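4.3 Comparing the two grippers on soft, open bags

We come now to the part of the work that took up most of our March, and which we enjoyed a good deal more than we expected to when we planned it. The tests in Section 4.2 used boxes and cups, and on those both grippers did well enough that we could hardly tell them apart. A backpack is a different matter. It sags, it folds over on itself, its straps wander off across the desk, and whatever is packed inside changes the way the whole thing gives when a finger presses on it.

We compared two grippers on the same arm. The first is the Gritex, a parallel-jaw unit with flat rubber pads, and the second is the Vedonero, whose fingers bend a little around whatever they touch. Each was mounted on the arm in turn, with the Olaniyan controller left at the same settings for both, and each made 200 attempts at picking cloth out of an open bag and setting it down beside the bag. We kept the desk much as we found it in ordinary use, with the keyboard, the papers and the cables left out, because a cleared desk would have told us rather little about how an arm gets along in a real office. Between attempts one of us pushed the clothing back into the bag by hand, without trying to make it neat.

The Vedonero was the steadier of the two when the cloth lay in loose folds near the opening. Its fingers seemed to forgive a poor approach, and a grasp that started off center would often settle into a usable one. The Gritex needed a better starting angle, but once it had a good pinch of fabric it held on more firmly, and it was the gripper we preferred for lifting by the strap. Neither was fond of zippers. A pad that closed on the zipper track along with the cloth would drag the whole bag across the desk, and we ended up adding a short pause and a force check after the fingers close, which both grippers benefited from.

We should also say a word about speed. The arm was allowed to travel quickly while it was clear of the desk and was slowed for the last 7 centimeters of each approach. The fixed camera does not do well during the fast part of the travel, and frames like the one in Figure 2 were left out when we estimated the position of the opening. We tried a shorter exposure for a while, but the darker folds inside the bag then became hard to separate from one another, and we went back to the longer setting. A second camera on the wrist would very likely help here, and we hope to return to it once the mount for the Erport bench is ready.
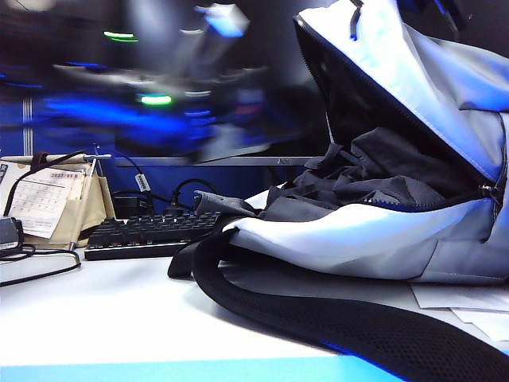
Figure 2. Fixed-camera view of the desk and open backpack, with motion blur in the upper part during fast travel.

Share (7) | Comments (2)

gripperfan: Thank you for leaving the desk messy! Did you try the force check with a slower close as well, or only with the pause?

Ladi Nwachukwu: Only with the pause so far. A slower close is on our list, and I'd be very glad to compare notes if you get to it before we do.

Contact the authors | Copyright retained by the authors | Back to top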